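Sovton wagering on free spins – does it reset?

Forum: Casino bonuses and terms
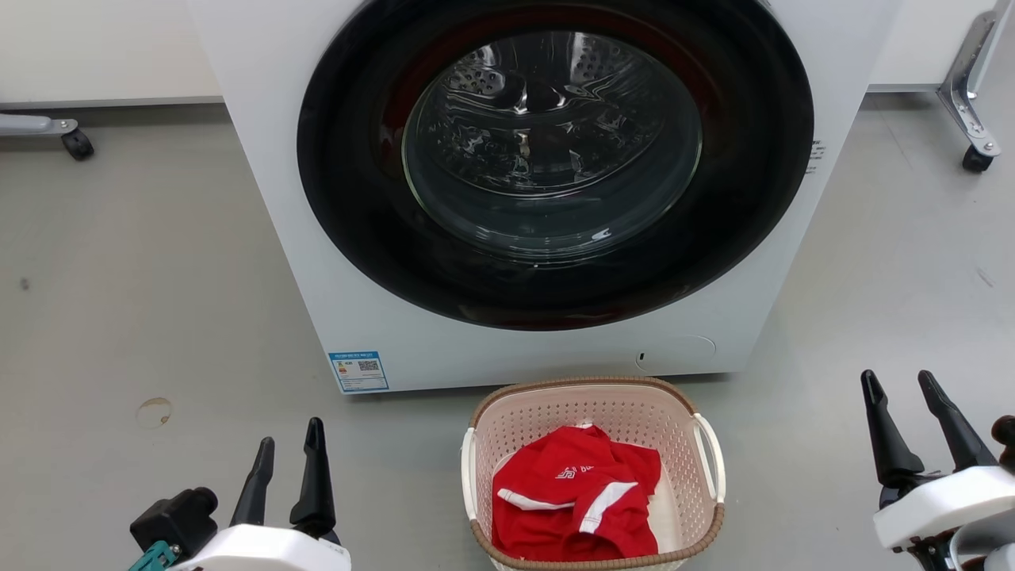 Posts in this thread

gourlay_gemma
Took the July offer at Sovton, 21 free spins on Mendotness. Won a bit, then put in my own money and the wagering bar went back to the start. Has anyone else had this? I was 5 spins from finishing the first lot.

T_Oprea
Same in the spring. Your deposit starts a new bonus unless you untick the box on the cashier page. Section 41 of the terms, near the bottom.

HKuhlmann
I don't agree with Tudor. The box only covers the match bonus. Free spin winnings sit in their own balance and should carry on as they were. I'd ask support for the bonus history.

T_Oprea
They told me otherwise in chat. I didn't keep a copy though.

aino.p
Which game did you play it through on? Mendotness counts in full but Sketusden doesn't count at all. I lost an evening to that one.

gourlay_gemma
Only Mendotness. The box was ticked, I've just looked. Never noticed it before.

HKuhlmann
Ticked or not, it shouldn't touch the first balance. Max cashout on the spins is 2000 credits either way so it may not be worth a long fight.

N. Mthembu
Moved this from the slots section. Please post the wording of the term if you are quoting it – it was changed after the spring so Tudor and Hildegard could both be right for the dates they played.

gourlay_gemma
Support say they will look at it and email me. Chat closes at 9pm so that's it for tonight.

aino.p
Take a screenshot of the bar now, before you play anything else.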